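Primier adds two-arm bench kit to its hire list

Primier has added a two-arm tabletop kit to its hire list for small workshops and colleges. The kit, sold under the name Wogan, has until now been available for outright purchase only. Hire starts in December from the company's depot in Buvelham, with a minimum term of 32 days.

The package consists of two arms with grippers, a controller, a mat and a set of light objects for practice tasks. Setting up the kit requires a flat, rigid table and one mains socket. The control software, Wesedov, is supplied on the controller and runs without a network connection. Each arm has its own stop circuit, and a third stop switch on a long lead cuts both.

Most of the tasks supplied are short sorting and placing jobs. The user guides an arm by hand through a task, stores the positions, then plays them back at a chosen speed. Stored positions can be edited one at a time – useful when only the height of a single pick needs to change. A finished task can be copied to a memory stick and loaded on another kit of the same version.
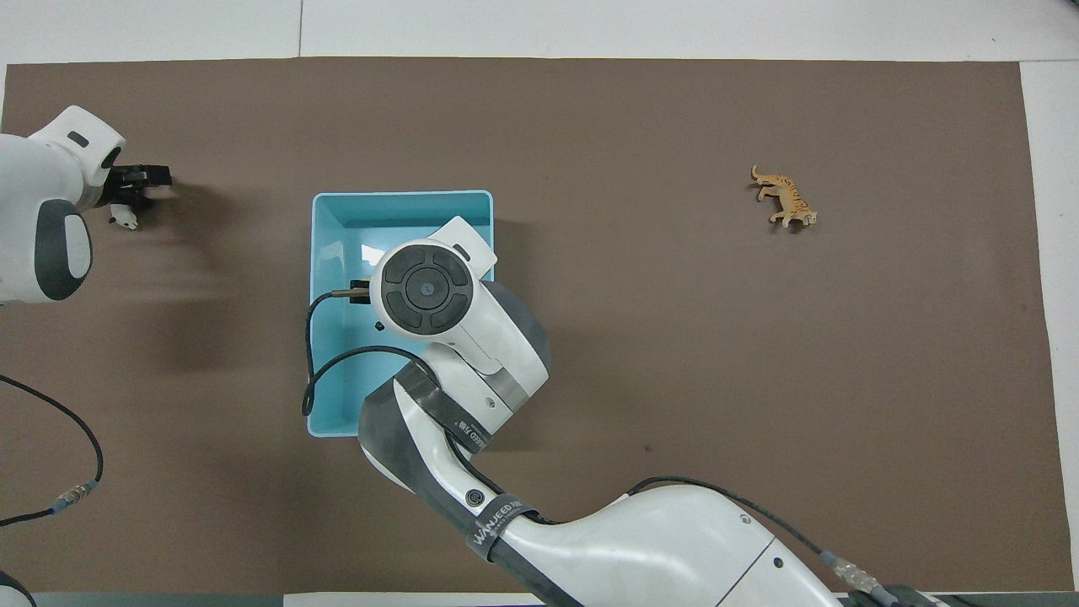 Can the two arms be run at the same time?
Both can move together, provided the task has been checked for shared space first. Wesedov does this check before playback and holds one arm back if the two paths come too close.

The rated load for hired units is 300 grams per arm, including anything fitted to the gripper. Reach is quoted as 62 centimetres from the centre of the base. Primier advises keeping regular picks well inside that distance, as placing becomes less exact when the arm is near full stretch. Replacement finger pads are included in the hire price, but damaged cables are charged separately.

Hire costs 265 pounds a week before tax. Delivery is extra and depends on distance. Kits arrive in two cases, and the customer is expected to clamp the bases and connect the cables using the printed guide. A fitting visit can be booked, though only for sites within a day's return drive of Buvelham.

Version two of Wesedov is installed on all hired units. Owners of older kits can move to it free of charge, but tasks saved under version one must be converted, and speed settings are not carried over. The converter is on the support page.

Telephone support is open on working days until 4 pm. Orders for December delivery should state the table size and whether left-hand or right-hand cable routing is needed.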